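# Killar hand-held grippers: setup and care

Maintained by Josiane Lebrun. Pad procedure revised by Tien-fu Su, January 8, 2021.

This file covers the two hand-held grippers on the Killar textile station. Export scripts are in the Nunport repo.

## Before a session

1. Close the jaws by hand and check that the finger pads meet along their full length.
2. Tighten the finger screws. Do not use thread lock on the fingers.
3. Route the cable down the side of the table, clear of the work area.
4. Record 10 open/close cycles and compare the width reading with the last saved log. Recalibrate if the closed reading is off by more than 2 mm.

## Pads

Fingers are lined with dark foam. Knits wear the edges first. A frayed edge like the one on the left finger is acceptable as long as the gripping face is flat and the foam is fully bonded.
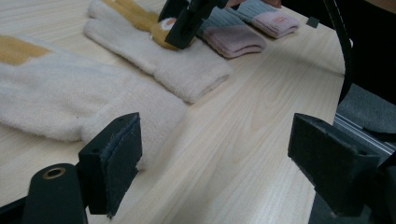 Replace a pad when it lifts at a corner or when socks start to slip at normal closing force. Clean the finger with 70% alcohol, let it dry, press the new pad on and leave it clamped for 8 hours. Pads come from Hisanby; log each change in `pads.csv`.

## Known issues

- Lint collects in the jaw slide. Brush it out; no compressed air.
- Width reading drifts after a finger swap until the zero is reset (Tshepo Baloyi has the script).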